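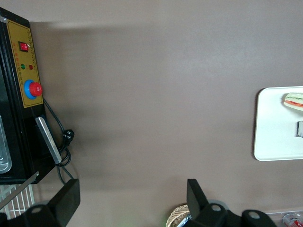

Fig. 1. Bench oven on the brown table, panel side. Plug out, rack in front.

Posted September 2026, Brumura workshop notes

We use cookies to remember your settings. Accept / Manage

Oven entry, continued from the last one, which I wrote in a better mood.

The plan was to bake the clay test tiles in this instead of sending them over to Vistport. I said I'd believe it when I saw it and I still say so. The sheet from Nuvenley calls the red knob a temperature control, full stop. No word on how far the number can be trusted. The markings on the yellow panel are tiny and I'm not going to set a bake by squinting at them.

Lights: green one on the left, red one on the right, side by side under the rocker switch. The sheet says green is power and red is heating. Fine, but a light that says "heating" tells me the element has current, and I want to know what the air at rack height is doing. Two different questions. Somebody please put a proper thermometer inside before we argue about results again.

Cord. It comes out near the knob and wanders all over the tabletop. It shouldn't run under the corner of the case. I'd like a hook for it, and the plug left where anyone can see it's out – same as we do for the glue pots.

Rack stays out until it's been measured against the tile tray. The claim in the Tô notes is that the standard tray "fits most small ovens". Most is doing a lot of work there.

For the next run, which I'd like done before December:

Tile lots 3703 and 3927 only. No mixing in scraps.
Empty preheat of 20 minutes, thermometer on the rack, write down what it reads.
Bake for 35 minutes, door shut. No peeking.
One tile from each lot kept back unbaked.

If the two lots come out different again I'm going to blame the clay before the oven, though I can't say I have grounds for either. The last set was baked with no preheat noted and two people's handwriting on the sheet, so I'm not counting it.

Still open: what the tabletop finish can take from a warm case. I'd put a board under it.

Last updated September by the bench lead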